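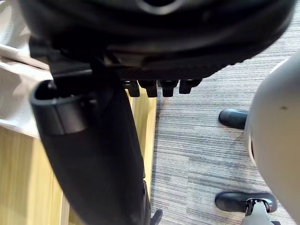
Ticket: Label printer in goods-in skips every few labels
Site: Larkby
Status: Resolved
Priority: Normal

Reported
Shelf labels from the Niteo stock system come out with a blank one after every third or fourth label. Sometimes the barcode starts halfway down and runs on to the next label. Started Wednesday. Same printer, same PC, no changes that we know of.

Support, 09:40
Please turn the printer off, open the lid and check that the roll is seated between both guides. Then hold the feed button while turning it back on, which runs the gap calibration. Tell us which label stock is loaded.

Site, 10:15
Done. It fed five labels and stopped. Test page was fine. Printed a batch from Niteo and it went wrong again on the fourth label. The stock is Niskanen, new box, 300 to a roll. We used to have Musterholm rolls, also 300.

Support, 10:50
Can you measure from the top of one label to the top of the next? The old rolls are set up in the driver as 36 mm including the gap.

Site, 11:20
33 mm. Label looks the same size as before but the gap is smaller.

Support, 11:35
That would explain the drift. The driver is sending a longer page than the label, so the printer runs past the gap and feeds on to find the next one.
Steps:
Open Printing preferences, Page setup, New stock.
Enter the label height without the gap, then the gap on its own.
Save as "Larkby goods-in" and set as default.
In Niteo, go to Settings, Labels and pick the same stock. It keeps its own copy and does not read the driver.
Run the calibration again.

Site, 13:05
Better, but the first label of each job is still blank.

Support, 13:20
Turn off "Feed before job" under Advanced. It was switched on for the old rolls.

Site, 14:45
Ran the rest of the roll. 285 labels, no blanks, all barcodes scan. The other printer upstairs still has Musterholm in it so we have left that alone.

Support, 15:00
Fine. Change the upstairs one when the new rolls go in, same steps. Closing.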